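Opinion > Food > Lunch

The bought sandwich has got above itself

By Sorcha Cullinane
March
41 comments | 212 shares

I paid more for a sandwich last week than I paid for the shoes I was wearing. Op shop shoes, granted. But still. A sandwich! Egg, lettuce, two bits of white bread. It came in a cardboard sleeve with a paragraph on the back about the hens.

I didn't want to read about the hens. I wanted lunch before the 1.15 bus.

Somewhere in the last few years lunch went up in the world and left the rest of us standing at the counter with our cards out. I work near the old Varon building and there used to be three places within a short walk where you could get a sandwich in cling wrap, made that morning by a woman who didn't ask your name. Two are gone. The third is called Gornen now and does bowls. I've nothing against a bowl. A bowl needs a fork though, and a seat, and somewhere to put your drink down, and I've got half an hour and a bench by the bus interchange with a bin at one end.

That's the case for the sandwich, really. One hand. You can eat it walking. You can eat half and put the other half in your bag and find it at four when the day's gone bad. Try that with grain salad.

My mother made 1,101 school lunches for me, or near enough, my brother once worked it out on the back of an envelope to make her feel appreciated and it made her feel tired. Same bread. Same three fillings going round. Cheese and pickle, egg, and the one we called Fridge. Wrapped tight, corners folded under like a hospital bed. I don't remember a single one of them being bad and I don't remember a single one of them being wonderful. They were lunch. I think thats a fair thing to ask of a sandwich and I can't seem to buy one anymore.

What you can buy is sourdough. Lovely stuff, at home, with soup. As a sandwich it's a fight. The crust takes the roof off your mouth and the filling shoots out the back onto your good trousers. Soft white bread was doing a job all those years – it gave way when you bit it. Plain slices, a bit of filling, maybe a third slice through the middle if somebody was feeling generous. We've been bullied out of it by people with opinions about crumb.

And the wrap. I know. I know about plastic. I carry my own cup and I've stopped buying those little yogurts. But there's a reason the wrapped sandwich lasted, you could see what you were getting. Edge on, all the layers, right through. Is the lettuce green, is there filling all the way across or just a smear near the cut. Cardboard sleeves have a window the size of a stamp and they always, always put the good bit behind the window. I've opened sleeves that were bare bread from the halfway mark.
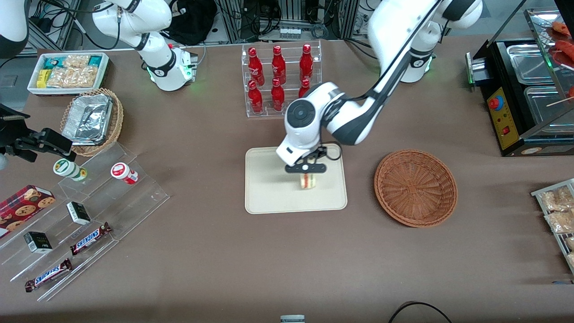
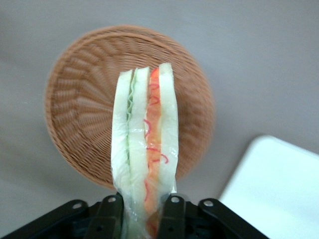 Wrapped, with the layers on show.

Ita Ó Conaill, who I've shared a desk with for nine years and who disagrees with me about most things, thinks I'm being nostalgic. Her line is that the old sandwiches were damp and grey and I've forgotten. She has a point about the damp. Tomato against bread for four hours is a crime and plenty of those places commited it daily. She also says the new places pay better and I'd like that to be true. I asked the lad at Gornen and he looked over his shoulder before he answered, so make of that what you want.

She says bring your own, too. Everyone says bring your own. I do, three days in five. But there are mornings when the bread's mouldy or a child has eaten the cheese or you just can't face it, and on those mornings a town ought to be able to sell you a decent plain lunch without it being an event. Shift workers, people between appointments at the hospital, anybody on site in boots. Who's feeding them? The servo, mostly. A pie out of the warmer. I love a pie but you can't live on them, I've tried.

There was a canteen at Conneely when I temped there, years back. 900 people on the site and one hatch. Brown lino, a tub of cutlery no one used, wrapped sandwiches piled up by kind, and a basket of fruit at the end that got emptied by ten past twelve. No menu board to speak of. You pointed. The queue moved like anything because there was nothing to decide. I've thought about that hatch more than I've thought about some of my relatives.

They shut it, of course. Put in a coffee franchise. Now I'm told people drive out to the Konditz roundabout at lunchtime, every one of them in a separate car, and come back with a bag. Explain to me how that's greener than cling wrap.

So what do I want. Not much. I'd like council to let a couple of small leases near the interchange go to somebody doing cheap food, at a rent they can make from cheap food. They found the money for 300 new planter boxes so don't tell me the cupboard's bare. I'd like hospitals and depots to stop treating a canteen as dead floor space. I'd like the bakeries to keep slicing white. And if you run a cafe, put one plain sandwich on the counter. One. Bread, butter, a filling, some salad if you must. No aioli. Charge a normal price and I'll be there most days and I'll bring Ita, who'll complain, and then have the ham.

A bloke emailed after my last column (the one about bus shelters) to say I only write about small things. Fair enough. But it's every working day, this one, for pretty much everybody. I had a banana today, and a muesli bar from the bottom of my bag that I think was from Christmas.

41 comments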